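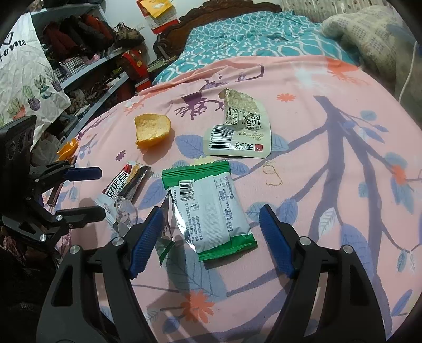 침대보 위에 놓인 개봉된 스낵 봉지 뒷면

회사 소개

모덴(Moden)은 식품 및 음료용 연포장재와 라벨의 물성 시험을 수행하는 민간 시험소입니다. 필름 제조사, 인쇄소, 소규모 식품업체의 의뢰를 받아 접합 강도, 개봉력, 인쇄층 내마모성, 라벨 점착력을 측정하고 성적서를 발행합니다. 포장재의 제조나 판매는 하지 않습니다.

연혁
시험소는 포장 기계 부품을 취급하던 주베르(Joubert)의 품질 부서에서 출발하였습니다. 부서 분리 후 초대 소장으로 프르제미슬 시메크(Přemysl Šimek)가 취임하였으며, 현재도 시험 방법의 개정과 성적서 최종 승인을 맡고 있습니다. 같은 해 11월에 항온항습실을 증설하였고, 이후 라벨 시험을 별도 업무로 분리하였습니다.

시험 분야
봉지류는 상단 및 하단 접합부에서 폭 15 mm의 시편을 채취하여 인장 시험기로 박리 강도를 측정합니다. 톱니형 절단부가 있는 제품은 개봉 시작점의 인열 하중을 따로 기록합니다. 후면 중앙 접합부는 의뢰서에 명시된 경우에만 시험합니다.
병 라벨은 수축 필름과 점착식으로 구분합니다. 점착식은 상온 및 냉장 조건에서 각각 박리 각도를 고정하여 시험하며, 수축 필름은 열수 침지 후 가로·세로 수축률을 산출합니다.

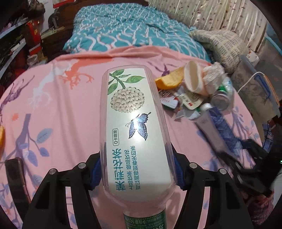

인쇄 품질은 색차, 광택도, 문자 판독성의 세 항목으로 평가합니다. 문자 판독성은 곡면에 부착된 상태에서 확인하며, 평면 교정지만 제출된 경우에는 참고치로 표기합니다. 외국어 표시의 번역 적정성은 시험 범위에 포함되지 않습니다.

설비 및 자료
인장 시험기 2대, 마찰 계수 측정기, 내마모 시험기, 분광 측색계를 보유하고 있습니다. 시험 이력은 자체 관리 프로그램 젤로(Jello)에 등록되며, 의뢰인은 접수 번호로 진행 단계를 조회할 수 있습니다. 비교용 표준 시료는 300종 이상을 보관 중이고, 그중 44종은 페보홀름(Fevovholm) 보관동에서 장기 노화 시험에 사용하고 있습니다.

의뢰 절차
의뢰서와 시료를 함께 제출해 주십시오. 시료는 접거나 말지 않은 상태로 포장하고, 제조 로트가 다르면 봉투를 구분해야 합니다. 내용물이 남아 있는 용기는 접수하지 않습니다. 성적서는 국문이 기본이며 영문본은 접수 시 신청합니다. 잔여 시료의 반환을 원하는 경우 의뢰서 비고란에 기재하시기 바랍니다.

최종 수정: 2018년 9월 9일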